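Progress report no. 2, Wimuvthorpe handling project
Friday, April 3, 2020
To: Flerari program office
From: Timo Wunderlich

Short one this time, sorry, writing between two calls. Full cost tables follow separately.

Where we are

Main item this period was the demonstration day for Kröger and the two people from Virier. Held by video, everybody dialing in, nobody on site except me and the arm. Not what we promised in the work plan (open day, 200 invitations) but the milestone was worded "demonstration to partners" and I would like to count it as met. Please confirm in writing.

Program was: ten minutes of slides, then the cloth task live, then questions. Slides ran over. Cloth task started late becuase the wrist camera feed was lagging on the Virier side. Switched to a lower resolution, fine after that.

Results

Test series before the demo: 200 grasp attempts on single cloths, 71 percent picked up on the first try. Target in the proposal was 83. Most misses are the same kind, fingers close too high and slide over the fold. Timo's guess (mine) is depth error on flat parts, the bunched parts go much better. During the live part we did six picks, four good, one dropped half way, one missed completely. Kröger asked to see the miss again in slow motion, recording sent to them Monday.

Questions that came up

Kröger: can it tell a hem from a fold. Not reliably. Is on the list.
Virier: cycle time. Too slow for their line, they said so plainly. They are still interested in the sorting step, less in folding.
Both: what happens with dark cloth. Not tested yet, no answer given.
Also a long discussion on finger shape. Virier wants something thinner at the tip. We keep the current ones for now, new set would need a redesign of the mount and there is no budget line for it.

View from the wrist camera, fingers open, blue cloth off to the right on the gray surface:
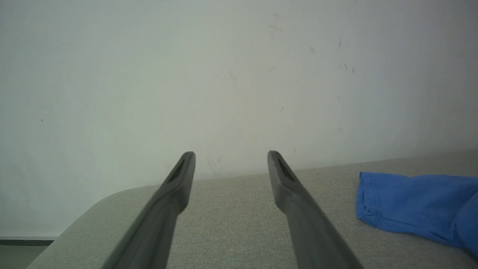
Cloth Handling Team, Wimuvthorpe Automation Department

Next steps

- Redo depth calibration, then repeat the test series with same cloths
- dark cloth and two layers, at least a first look
- Written reply to Virier on cycle time
- Visit in person moved to September, if travel is possible by then. Kröger would host.

Budget

On plan except travel, which is unspent. Would like to move part of it to the second camera. Request form is attached, needs a signature from your side before I can order.

Open from last report: the safety checklist is done, the data sharing agreement is still with Kröger legal. I will chase them again next week.

T. Wunderlich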